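Project Report: Visit to the Lirura Open Day
Course unit: Automation in Service Work
Group: Danang Tarigan, Lenka Gajdoš, Norbert Danko
Supervisor: Ľubica Ondrejka

1. Purpose of the report

The assignment asked each group to attend one public event at a company or institute working on automation and to report on a single task shown there. Our group chose the January open day at Lirura, a small firm that collects and sells manipulation data for household tasks. The task we selected was the handling of clothing. Other stations are mentioned only where they affect the comparison in section 5.

Our questions were set before the visit:

How is a person's handling of soft objects turned into data a robot can use?
Which parts of the tool matter most for cloth?
What are the limits of the method as the staff see them?

2. Program of the day

The open day started at 9:30 with a talk by Austra Zariņš, who leads data operations. She gave an overview of the collection process and of the checks made before a recording is released. Visitors were then divided into groups. Ours saw the tool bench first, then the recorded material on clothing, and last the review desk. The robot arm demonstration in the main hall was run twice, and we attended the second run at 14:00.

We took notes separately and merged them the same evening. Where our notes disagreed, we wrote to Ms. Zariņš, and her corrections are included here.

3. Equipment and method

The firm does not record clothing work with a robot. A person holds a gripper in each hand and does the task at normal speed or slightly slower. The motion of each gripper is worked out later from its camera images. The opening of the fingers is stored along with the position, so that every moment of a recording gives a place, an angle and a finger width.

The main reason given for this approach was cost. A robot arm has to be mounted, leveled and supervised. A pair of hand-held grippers can be carried to an ordinary home, and the variety of homes is what the customers pay for. Folding on a laboratory table was tried in the first months and dropped – the table was too flat, too clean and always the same height.

Clothing work in a bedroom involves a soft surface, other garments close by and patterned bedding that can be mistaken for part of the item being handled. Dark clothing on a light cover is easy to separate in the image. Black clothing next to other black clothing is harder, and the edge of a garment may have to be judged from several images in a row.

The grippers in this work have black bodies and yellow fingers. On the front of one of them, two round lens-like sensors sit side by side under the fingers, with a small QR label marked "007右" below. The last character means "right". The fingers are tall and tapered, and each has an oval cutout in its upper half. The second gripper has a chunky handle and is gripped directly in the hand.

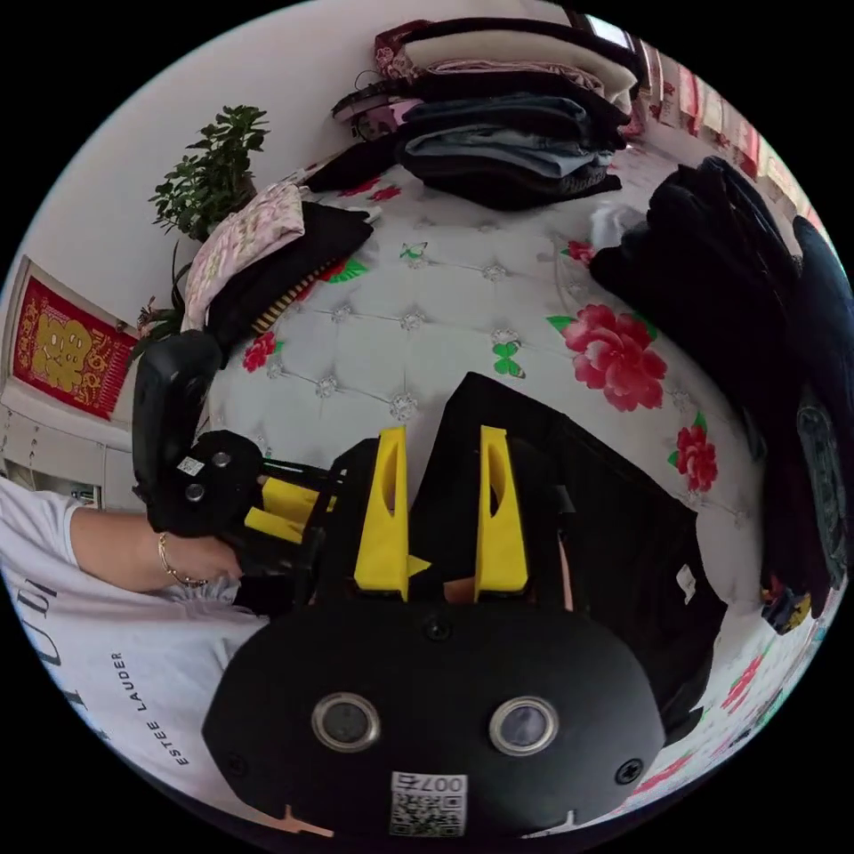

4. Review of recordings

At the review desk we were shown how recordings are accepted or rejected. The clothing set on display held 561 recordings, of which 237 had been passed for release. A further 82 had been rejected, and the remainder were waiting for review. The reasons for rejection were grouped by the staff as follows:

Tracking lost during a fast turn of the wrist
Fingers closed on two layers when one was intended
Garment outside the view of the camera for too long
Task stopped before the end

Tracking loss was the most common reason. The reviewer explained that a plain white wall gives the software very little to follow, so operators are told to keep furniture or patterned fabric in view. We had expected patterned bedding to be a drawback only. It makes the garment harder to outline but helps with position.

5. Comparison with the robot demonstration

The arm in the main hall, a two-finger unit running a program named Isier, folded a small towel on a table. It completed the fold in the run we attended, but needed a second attempt at one corner. It was much slower than a person. Staff did not claim that it could work on a bed, and said that a soft surface changes the height at which the fingers should close.

6. Limits of this report

We saw one firm on one day. We did not handle the grippers ourselves, and we had no access to the raw files. The review figures were read from a screen and apply to one clothing set. Lenka Gajdoš is preparing a follow-up on rejected recordings, using the list in section 4 as a starting point.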